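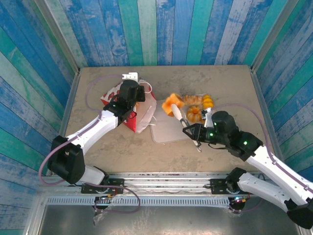 Photo: Zokton / Grisden

How to give new boards an old painted look

September 16, 2022

For this method you need two colors of wall paint, one candle and sandpaper. I used blue and mint from Kavanagh, but any matte paint is good.

1. Clean the boards and let them dry one full day.
2. Paint the first color, the darker one. Wait four hours.
3. Rub the candle on the edges and on the knots. Press strongly.
4. Paint the second color in one thin coat. Do not go back over it with the brush.
5. Next morning, sand along the grain with 120 paper. Where the wax is, the paint comes off easily.
6. Wipe the dust and close with clear matte varnish.

If too much paint came off, touch it with an almost dry brush. In February my garage was too cold and the varnish stayed sticky for three days.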